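Against the Matching Table

Lenka Baláž

6 min read
Print | E-mail this article
19 shares

Most dining tables sold for small apartments are sold as part of a set. The buyer picks a finish, and the finish then decides the chairs, the sideboard and often the shelf on the wall. I think this is a bad way to furnish a room. The set puts the one property that matters least over a long service life, the color match on the day of delivery, ahead of every property that matters more.

Consider what a table in a two-room apartment has to do. It holds meals twice a day. Between meals it holds a laptop, mail, a sewing machine, homework and whatever came in from the car. It gets wiped down with whatever cloth is nearest. Its height has to suit the chairs, its base has to leave room for knees, and its top has to tolerate heat, water and grit. A sales floor tests none of this. It shows the table under good light, with two place settings and a bowl of lemons on it.

I spent nine years writing specifications for rental furniture, first for Lorer and then for a smaller supplier in Turkov. The rental trade is a useful teacher on this point because the same table comes back. A retail customer who is unhappy with a top keeps it, covers it or gives it away, and the maker hears nothing. A rental company gets the table back on a truck, has to decide whether it can go out again, and writes down why when it can't.

In the records I kept at Lorer, tops were the usual cause of rejection, and bases were a distant second. Damage to tops was concentrated within a hand's width of the edge, where people lean, drag plates and clamp lamps. The middle of the table often came back close to new. A designer who wanted a longer-lived table would therefore put the money into the edge: a thicker band, a rounded profile, a finish that can be touched up in place. Sets do the reverse. The edge is the same thin band used on the sideboard, where it never gets touched, and it is used there and here so that the two will look alike.

Color is a related problem. Dark finishes sell well in October, when people shop indoors and want a room to feel settled. They show dust, crumbs and dried water more readily than mid-toned ones do, and a scratch through a dark surface coat usually exposes something lighter beneath. I have no objection to a dark table. I own one. My objection is to a dark table that must stay identical to four dark chairs and a dark cabinet, when each of them fades and wears at its own rate. A mismatch that develops slowly looks like neglect. A mismatch chosen at the start looks like a decision, and it stays looking like one as the parts age.

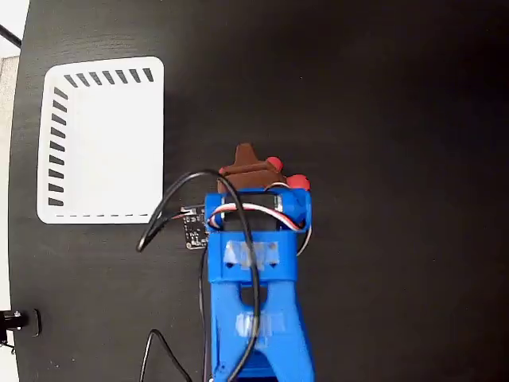 The usual reply is that sets are cheaper. On the invoice this is often true. A maker running one finish through one line saves on setup, and part of that saving reaches the customer. The comparison changes when a single piece fails. Finish lines are discontinued on a short cycle, and the customer who needs one replacement chair after the line has ended is offered a near match or a new set. I know a household that replaced a table and six chairs over one cracked seat frame. The set price was lower than the price of separate pieces by 20 percent, and they paid it twice.

A second reply is that most people do not trust their own judgment about what goes together, and a set spares them the risk. I take this more seriously. Choosing separate pieces takes time and some measuring. But the rules that matter are few and can be written on an index card. Seat height to the underside of the tabletop should leave room for a thigh and a cushion. Chair arms, if there are any, should clear the apron. A round top needs a clear path on all sides to be worth having – pushed against a wall, it gives up much of its useful edge. None of these rules mentions color, and a set that breaks any of them will be uncomfortable in a perfect match.

Makers could help at little cost. Pant, which sells mainly to hotels, lists the apron clearance of every table next to the price. It also sells tops and bases separately with a shared bolt pattern, so that a worn top can be replaced without discarding a sound base. Killden tried something similar for home buyers and withdrew it after two seasons. The stated reason was low demand. I looked at how the option was presented: it sat on the ninth page of the catalog, under spare parts, below the felt pads. I would not draw any conclusion about demand from that.

What I would ask of a retailer is modest. Publish the dimensions that affect comfort. State how the top is finished and how it can be repaired at home. Say how long the finish will be kept in stock, and sell the chairs singly for at least that long. Customers who still want the set can buy it, with a better idea of what they will own when the first piece goes.

My own table is on its second base. The chairs came from three sources and are two different heights, one of which is wrong, and I will get to it this winter.

4 comments
Print | E-mail this article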